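Basket and Board: Produce Sorting Gallery

The pictures and notes on this page cover the produce part of our tabletop series. The series deals with ordinary kitchen jobs: packing, unpacking, sorting, wiping down. Each entry gives the items used, the surface, and anything worth knowing before the same layout is set up again. Entries are listed by surface, then by container. The series has 112 entries in total, and 4 of them use a carrying basket as the container. The full item list is kept under the project name Florurau.

Container

The basket is an oval woven wicker tray with a looped handle. The low wall makes it easy to place long items on a diagonal, and they can be lifted out again without tipping the basket. Round items take more care. They tend to roll toward the middle of the tray, so the long items go in first and serve as a stop. The handle takes up usable space at its end, and large items should be placed clear of it.

Surface

The board is light bamboo, rectangular, and large enough to hold the basket at one end with working room left over. It is set on a white table. Bamboo was chosen over the white plastic board used in the Volteo entries, where pale items such as garlic and onion were hard to tell from the background. The grain also gives smooth-skinned produce a little more grip.

Eggplant, cucumber and peppers

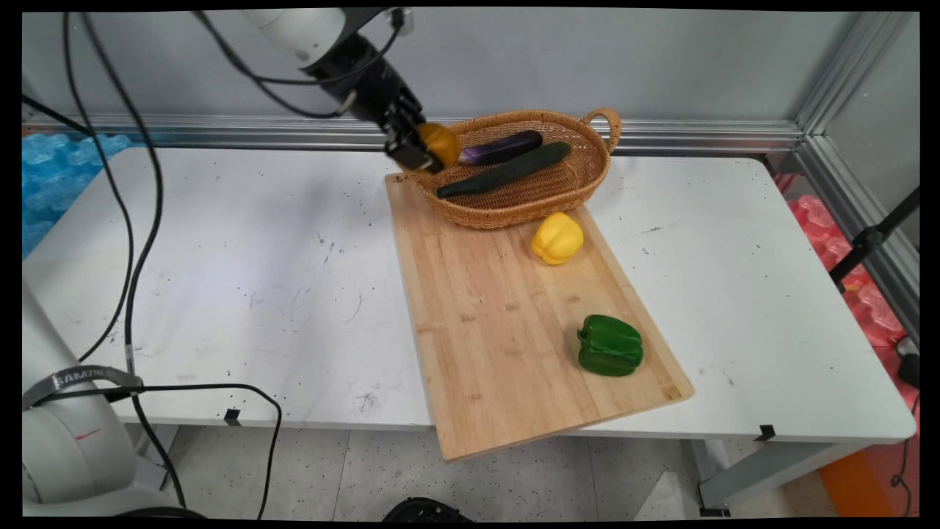
Basket on the bamboo board, with a purple eggplant toward the back and a long cucumber in front of it, both on the diagonal. Yellow and green peppers on the board, the green one on its side with the stem to the left.

Notes on the items

Eggplant: glossy skin, marks easily. Use a firm one. Soft spots show after a day at room temperature.

Cucumber: choose one shorter than the inside length of the basket. A longer one will ride up on the rim.

Bell peppers: three or four lobes both work. Four-lobed peppers stand better on their base. Three-lobed peppers usually end up on their side.

Storage between uses

Produce is kept in the refrigerator drawer at 50 degrees Fahrenheit and brought out in the morning. Items are wiped before going on the board. The wicker is brushed out and never soaked, and the board is washed by hand and dried upright. Anything past its best goes to compost.

Related pages

Pasaribu: root vegetables, metal bowl
Volteo: garlic and onion, plastic board
Hundeletti: bread and rolls, lined tray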